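FOR IMMEDIATE RELEASE

Bravard Asks Residents to Clean Out the Cabinet Under the Sink, Finally

Collection month runs all of May, with drop-off at the McGrath Street depot

BRAVARD – The town of Bravard has a recycling program, a composting program and a very good program for old tires. Until this spring it had no program for the fourth bottle of drain opener, bought because the first three could not be found.

That changes in May, when the town and Susik Home Supply open a free collection for old household cleaners, hardened grout, half tubes of caulk and anything else that has been living behind the pipes. Residents may bring up to five containers per visit and may visit as often as their cabinets require.

The idea came out of a survey mailed with the winter water bills. The town received 733 replies, a record, beating the previous high set by a question on leaf pickup. Asked when they had last emptied the cabinet under the bathroom sink, most residents chose "when we moved in." A smaller group wrote in the margins, at length, and the town thanks them for their candor.

"We expected a few complaints about parking," said a spokesperson for the Bravard Department of Public Works. "What we got was more than 20 people asking whether it was safe to open a can that had started to lean."

The department's advice is to leave the leaning can shut, stand it upright in a bucket and bring it in. Products should stay in their original containers with the lids on. Please do not combine two half-full bottles to save space, however tidy the result may look.
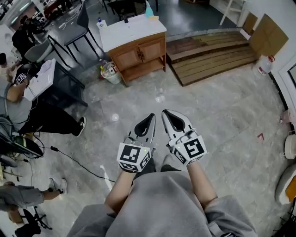
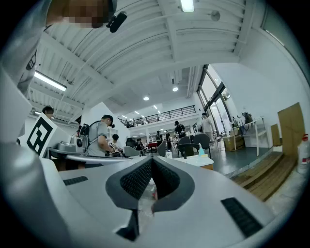 First photo: gray marble-patterned floor tile, with a vanity cabinet beyond.

Drop-off hours are 8 a.m. to 2 p.m., and the gate closes at 2 p.m. even for people who are waving. The depot will take cleaners, polishes, sealants, adhesives and small cans of paint. It will not take mattresses, which it is asked about every year.

Households that make a drop-off will get a coupon for five dollars off at Susik Home Supply, good on storage bins, shelf liner and hooks. The coupon is not good on drain opener. Susik says this was its own decision.

Collected material will be sorted on site by Jerix Disposal, which also handles the town's batteries and light bulbs. Residents who cannot get to McGrath Street may call the Department of Public Works to arrange a curbside pickup.

A second collection, for garages, is under discussion. The town would like to see how the sinks go first.

Media inquiries: Bravard Department of Public Works, front desk, mornings preferred.

###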